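Chapter 9
Who Folds the Laundry Now?

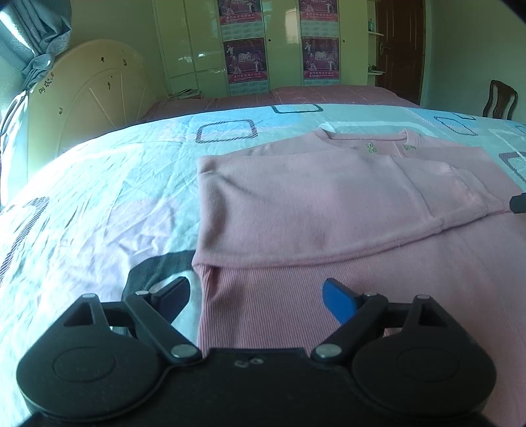

Despina Stojanović
Lecturer in work and technology, former laundry shift lead

I spent my first working years in the folding room at Ristel, a laundry that did sheets for hotels and, on the late shift, bags of clothes for private customers. Sheets were easy to hand over to a machine. Clothes were not! A pink sweatshirt with a ribbed hem and one sleeve lying across its middle looks like nothing much to you or me, but a gripper has to find that hem, get a finger on each side of it and close on the right amount of cloth. I still catch myself watching the hem before anything else.

When the first folding line came in one June, we had 200 people on the payroll and every one of them had an opinion. Zoltán Kozma, who ran the table next to mine, was sure we'd all be gone by the holidays (we weren't). What did change was the day itself. I used to fold and chat. Then I was standing beside a machine, clearing jams, pulling out whatever it had dropped and writing down why. My wrists felt great and my feet were killing me. On one shift I logged 714 pieces, and I couldn't tell you which of them I had touched.

The pay took longer to change than the work did, and we'll spend a good part of this chapter on that. Is clearing jams a skilled job? Ristel said no at first. Urszula Bielecka, our shop steward, kept a notebook of every fix we made without calling the mechanic, and she brought it to each meeting until the grades were rewritten.

We'll start on the floor, with the tasks, and get to wages in the second half. Before you read on, pick a chore you do with your hands and write down each step of it, including the ones you do without looking. Keep the list handy, as you'll need it for Section 9.1.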